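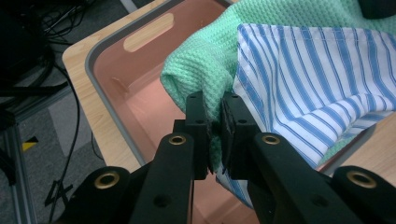

Will the folding robots mean fewer hours for those of us on the linen tables?
Yasmine Shawky

Depends which shift you're on. At our place in Mostton they kept everyone but the work moved. Mornings lost four hours a week on the tables, late shift got them back on sorting and checking. Ask for it in writing before they start, your rota I mean, not just a chat in the corridor.

Should have said, I've been at the laundry 19 months so not exactly senior. Manager says "nobody goes", but agency staff weren't renewed in December so hmm. We do towels, shirts, a few uniforms. Pay is partly on pieces folded and I can't see how that works if a machine is doing the easy ones.
Siham Abdelaziz

Print this page | E-mail this page

The piece rate is the thing to worry about, more than the hours. Same happened at Lamrani when I was there. Machine took the flat stuff, towels and pillow cases, and we got left with everything awkward - fitted sheets, kids clothes, anything with poppers. Everybodys numbers dropped in the first fortnight and the target was still 592 a shift. Took two meetings to get it changed to an hourly rate.

So, keep your own note of what you fold now and what kind. Dont wait. If they bring in a new target you want something to compare it with. Also ask who clears a jam and whether that time counts, ours didn't at first and you'd be stood there ten minutes earning nothing.

Training - get on it early if they offer. I did and it was dull but I moved up a grade. My mate didn't bother and regrets it a bit.
Abbas Kordestani

Different view, my wrists are a lot better since ours came in. Used to be in a splint by Friday. Do miss the talking though, tables are further apart now and it's louder. Managers watch the screen more than they watch us, make of that what you will. No idea about piece rates sorry, we were always hourly.
Borghild Rustad

Last updated: May 21, 2019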